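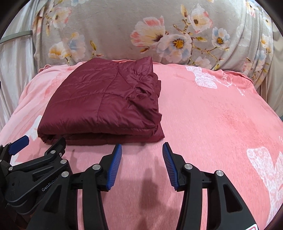

Putting the Winter Things Away

Every August, or near enough to it, I have a proper go at the winter clothes. They have usually been hanging about on hooks and chair backs since the spring, and I do mean to get to them sooner, but the weather at Plustuvcombe is never to be trusted and there is always one more chilly evening when somebody wants a padded coat for taking the dog out. So they stay where they are until the house is warm enough that the sight of them makes me cross, and then out come the bags and I clear a whole afternoon for it.

I have gathered a few notes on this little page for my sister-in-law, who asked how I get so much into one blanket box, and for anybody else who has a small house and a lot of quilting. The box was my grandmother's and it is 134 cm long, which sounds enormous until you try to put a family's winter into it.

Maroon is the colour I always seem to come home with, and I have given up arguing with myself over it. It goes with nearly everything and it cheers up a grey morning. For folding I like something soft underneath, and the pink cloth with the white pattern does very nicely, as slippery quilted fabric will slide about terribly on a bare table. Sleeves in first, then the sides, then up from the hem, pressing gently with the flat of your hand as you go so the air has time to creep out of the padding. If a corner pokes out, let it poke. I used to start all over again for the sake of one corner and it made me thoroughly miserable.

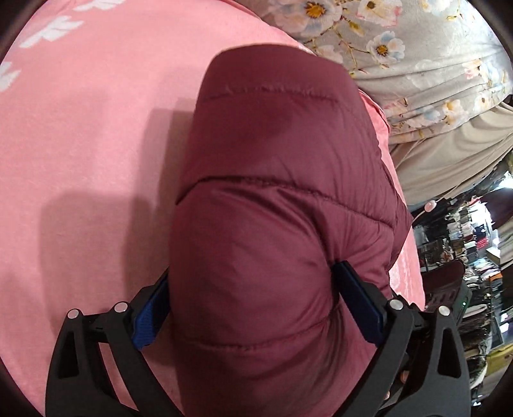 A good puffer ought to feel springy once it has been folded, and I would much sooner have a fat, rounded bundle than a flat one. I did try the vacuum bags one year, the big ones from the market in Tovville, and everything came out in November looking like a pressed flower. It took 2 days in the airing cupboard and a lot of shaking before the worst of them was fit to be seen! Since then I have gone back to cotton bags - old pillowcases, mostly - with a sprig of lavender tied in a hanky.

Adhiambo Wanyama from the Shirima sewing circle taught me to pack with the thick folded edge facing upwards, like loaves on a shelf, so that you can lift out one coat without disturbing the rest. I was doubtful, having always laid mine flat in layers, but I have done it her way for three winters now and would not go back. She also washes hers before they go away, at 30 degrees with hardly any powder, and dries them very slowly with a couple of tennis balls. I am not quite so good about that as I should be.

The scarves and woolly hats go in last of all, stuffed down the sides wherever there is a gap, and then the lid comes down and I put the kettle on. Gloves I keep out in the hall drawer, as the mornings turn before you know it.

Last updated: August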